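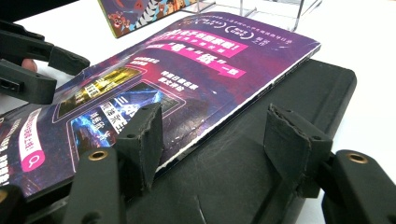
How much time do you need for the cider bars in Fultitthorpe? One long afternoon and the evening after it, if you stay on foot and eat properly in the middle.

I went up in March with my friend Dayana Aguirre, who used to live two streets from the river and still has opinions on where to park. We left the car at the old freight lot on the east side. It costs $7 for the whole day and you pay at a machine that takes cards most of the time. From there it is a flat walk to everything I mention below.

We started at Levier because it opens first. It is a narrow room with a long counter and a few tables in the back. They pour small glasses, so you can try four or five ciders before you commit to one. I liked the dry ones best. Dayana had something made with quince that was too sharp for me, and she ordered it again. The bartender was patient with questions. There is no kitchen, only nuts and a cheese plate, and the cheese plate is small.

After that we walked along the water to Hapeta for a late lunch. This is the place I would go back to first. The menu is short and changes often, so I can't promise you will find the same dishes. I had a pork pie with pickled cabbage and Dayana had the trout. Both mains together came to $40 before the tip. They don't take reservations for lunch. We waited 20 minutes, standing outside, and it was windy. Bring a jacket even if the forecast looks fine.

We had planned to see the covered market next, but the stalls were already packing up. If you want the market, do it before lunch. I did buy a jar of apple butter from the last woman still selling, and it lasted me less than a week.

Fultance is the one everyone brings up when you say you are going. It is a music room with a bar in front, and you can drink in the bar without buying a ticket. We bought tickets anyway. It was a trio that night, piano, bass and drums, and they played two sets with a long break. The sound was good from where we sat, on the left side near the wall. The seats are hard. The cider list is shorter than at Levier and costs more by the glass, and the beer is ordinary. I would eat before you go, as the kitchen closes when the second set starts and we missed it.

We'll use your email only to send new posts. Subscribe to the newsletter or close this notice to keep reading.

A few practical things. The hotels near the station are cheaper than the ones on the river and the walk between them is short. I stayed by the station and slept fine apart from one early train. Taxis are hard to find after the music ends, so walk with someone or book a ride before the last set. Most bars close earlier than you would expect on weeknights. The tourist office has a map with the bars marked, but Levier was in the wrong spot on ours, one block too far north.

Dayana wants to go back in the fall for the pressing, when some of the orchards outside town let people in to watch. I haven't looked into how that works or whether you need to sign up. If you have done it, leave a comment and tell me which orchard and how you got out there without a car.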